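Dralska build — progress report for the Semlow small grants panel
21 Jul 2025

Where I've got to

Hello again! Since February the arm has gone from a box of parts to something that picks up washing, which I'm very chuffed about. It lives in the shared workshop and answers to Dralska (the name of the project, so the arm got it too).

The grant has mostly gone on motors and the second batch of prints. I've spent 1,277 pounds to date, receipts attached, with 98 still to come for a spare wrist motor. I'd rather have that in the drawer before the open day than be waiting on the post.

What changed on the gripper

The old straight fingers were hopeless with cloth. They pushed it along the table and then closed on nothing. The curved ones come down from either side and meet at the tips, so they can get hold of a small pinch and lift it. Pei-shan Hsieh did the redraw over two evenings and moved the screw holes while she was at it — I can now swap a finger without taking the whole wrist off. Print 27 was the first pair I'd call finished.

The wrist camera is wired in as well. It sees the fingers and not a lot else once there's a sheet in the way, so I'm teaching the software (I've called it Drirkine, sorry) to look before it goes down and trust the motor current after that.

Soft things and awkward things

I've been trying it with whatever soft stuff is lying about, and it's the thin, slippery things that take the most fiddling. These are all views from the wrist.

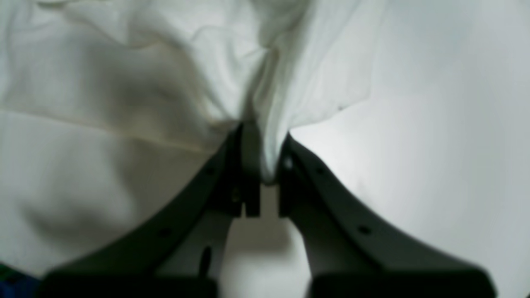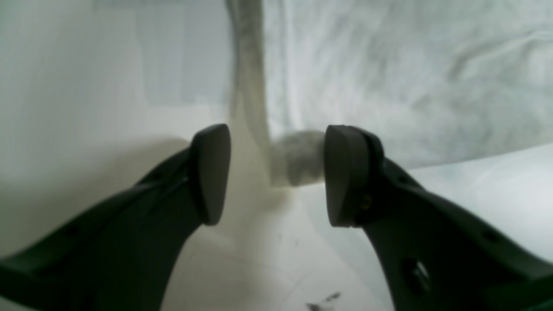
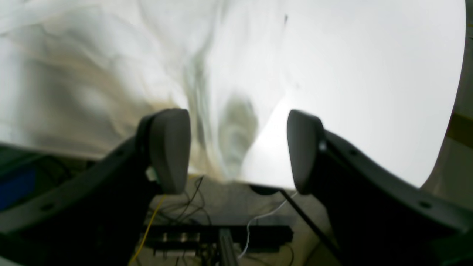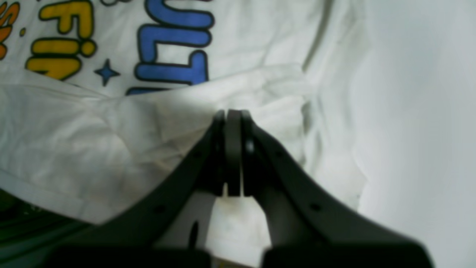

What still goes wrong

Of the last 44 grabs I logged, the misses were nearly all the same fault. The fingers close a touch too high and slide off the fold. I can fix that by hand with a height offset, but it wants a different number for a T-shirt than for thin sheeting, and I don't want to be typing numbers in all day. Pei-shan thinks a softer tip would do more than any amount of code. She may well be right, so I've got some rubbery filament on order to find out.

The cable run also needs a proper clip. I've caught it on the elbow twice now and lost an afternoon to a loose plug.

Next

Softer tips first, then the clip, then folding. Ko have said I can have the big bench for the whole of next month, so I'd like to try a full fold of a tea towel there. Could you let me know whether the spare motor can come out of the same pot, or if you need a separate form for it?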